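Hondau floor-care arm, mopping add-on: five months in
Review by Mackenzie Leclerc, Feb 24, 2020

Short version up top for people in a hurry. Good on marker and scuffs. Slow. Software is fussy. Would buy again, at a lower price. 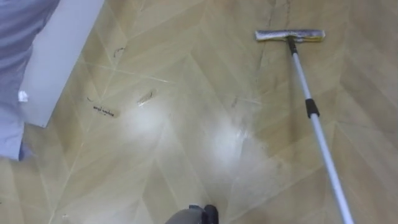 What you get

The add-on only, so you need the Hondau base and arm already. Box has the mop plate, two pad holders, a charger for the sensor puck and a paper manual the size of a napkin. No mop. You use your own, any flat one with a round pole. I paid $1,108 from Virnton, shipping included. Lavoie had it listed at $1,004 the same week but no stock and no date, so.

Bought in October. Ran it most weekdays since then in our front studio, which is a kids' art room in the mornings and a sewing class at night. Lots of marker on the floor. Lots of thread.

Setup

Took an evening. Manual says one hour, no. The calibration step wants you to walk the arm through the whole room by hand, and if you bump it you start over. I bumped it. Emailed support, got Senthil Kaimal, who was great, sent me a file that skips the corner check. Ask for that file. Not on the web site anywhere.

Wi-fi has to be 2.4. Will not tell you that. Just sits there blinking.

Cleaning

This is the part that matters and it's mostly good news. Herringbone floor, light color, slightly glossy, shows everything. Marker writing and squiggles, long brown-gray smears from who knows what, the faint dark lines you get off shoe soles. Dry-erase marker comes up on the first pass. Permanent takes more, usually three, and on the old stuff I still go in by hand with a rag.

Leaves a cloudy film if you overdo the solution. You get whitish patches with wiped arcs in them, and they look worse than the marker did. Cut the dose to half what the app suggests and the film mostly went away. Second pass with plain water fixes the rest.

It does follow the seams okay. Was worried about that with the zigzag pattern, water sitting in the joints. No swelling so far. I would not run it on anything unsealed tho.

Scuffs by the white panel, hit or miss. It stops short of upright surfaces by a hand's width, and there is a setting for this, and the setting does nothing. Reported it. Magnus MacAulay on the owners forum says same on his.

The grip

Telescopic poles are a gamble. Mine is a silver one with a twist-lock collar, and the gripper likes to grab it right at the collar, which loosens it, and then the pole slowly gets shorter while it's mopping. Funny once. Wrap of tape over the collar and it behaves. A fixed pole would be better, the Ametti ones are supposed to fit, havent tried.

Pads. It can't tell when one is dirty. The yellow edge on mine goes gray along its length and it will happily keep pushing that around your floor. You have to check. Set a phone reminder.

Noise and people

Quiet enough to run with someone in the room. Stops for feet, every time, never had a problem there. Stops for a dropped coat too, and then wont start again until you hit resume in the app. Annoying if your upstairs.

Battery does the studio and half the hallway. Then it goes back, charges, and forgets where it was. Starts the studio again. Trevor MacDonald, who runs the evening class, now just shuts the hallway door.

Support and updates

Two updates so far. First one broke scheduling, second one fixed it. Replacement pad holder came in 5 days, no charge, no arguing.

Good
Marker removal, really good
Stops for people
Works with a mop you already own
Support answers

Not so good
Price
Calibration, see above
Wall gap
Solution dose way too high out of the box
Loses its place after charging

Who should get it

Schools, studios, daycares, anyone with the base already and a floor that gets drawn on. For a plain kitchen, no, get a bucket.

4 out of 5. Would be higher if the hallway worked.

Edit: Emiliano Zabala asked in the comments if it can do stairs. No. Also he asked which solution, I use the unscented one from Lavoie, small bottle, lasts forever at half dose.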